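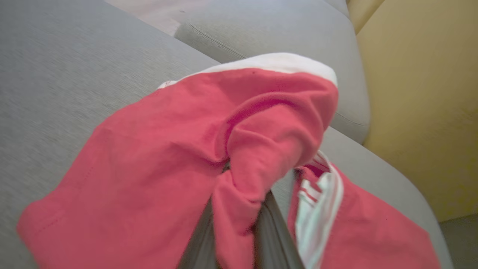 Ticket 310: Coral T-shirt, collar band rolling outward after laundering

Status: Closed
Queue: Garment care, knitwear
Priority: Low
Product line: Potetti basic tee, cotton, coral red with off-white neck rib
Channel: Web form

Problem as reported

Customer states that the collar of the shirt no longer lies flat. The white rib turns over and shows its inner side along the top of the neckline. The shirt is also hard to fold because the front panel creases into a bundle near the middle. Customer uses the sofa as a folding surface. Customer asks whether the shirt is defective and whether a replacement is due.

Initial review

Body fabric is a matte knit, slightly faded. White collar band is turned, light side showing at the rim. Deep creasing at center where the fabric is gathered. A line of hem stitching can be made out at lower left. White strip with thin red stripes visible inside the folds at right. Could be a label, a trim or seam tape. Asked customer to confirm.

Fading is within the normal range for this color and is not treated as a fault.

Questions sent to customer

1. Wash temperature and spin speed.
2. Dryer or line. If line, hung from the hem or from the shoulders.
3. How long the shirt stays in the basket before it is folded.
4. Location of the striped strip: back neck, shoulder or side seam.
5. Does the collar stay flat if pressed by hand on a hard surface.

Customer reply, Saturday

Wash at warm, spin at 1,000. Line dried, pegged at the collar. Usually left in the basket overnight. Striped strip runs along the inside of the shoulder seam and across the back neck. Collar stays flat on the kitchen table, then rolls again once the shirt is moved to the sofa.

Analysis

Striped strip is the neck and shoulder tape. It is sewn in at the factory and must not be cut out. Cutting it lets the shoulder seam stretch and makes the collar problem worse.

Collar roll has two probable causes. Pegging at the neck pulls the rib lengthwise while it is wet. Folding on a cushioned surface then lets the rib turn over under the weight of the body panels. Neither is a material defect.

The center creasing comes from picking the shirt up by a handful of the front. The panels drop to both sides and the collar folds back over the bulge.

Steps given to customer

1. Turn the shirt right side out. Close the washer lid with no more than 3 heavy items in the same load.
2. Lower the spin by one setting.
3. Shake once, holding both shoulder seams. Do not hold by the rib.
4. Hang from the hem, pegs at the side seams.
5. When dry, lay face down on a table. If only the sofa is available, put a tray or a large book under the shirt first. The Drukideck folding board fits this size, but a cookie sheet will do.
6. Run a thumb along the rib from one shoulder to the other until the white band lies inside the neckline.
7. Check that the striped tape is flat and not caught in the fold.
8. Fold sleeves in, then sides, then hem to collar.
9. If the rib still rolls, steam it from the inside through a thin cloth. Let it cool before moving.

Internal note

Batch 64 from the Nerach warehouse checked against the returns sheet. No other collar complaints in that batch. Laskowska care card, current version, says "dry flat or on line" and does not say where to peg. Request sent to have the hem mentioned on the next print in May. Replacement not approved at this point.

Follow-up

Customer ran steps 2 through 8 on the next wash. Collar flat at the back, slight roll remaining at left front. Advised step 9.

Second follow-up: roll gone after steaming. Center creases still present if the shirt sits in the basket overnight. Advised folding the same day or hanging it up.

Resolution

No defect found. Care instructions supplied. No replacement issued. Customer agreed to close.

Tags: collar, rib, neck tape, line drying, folding surface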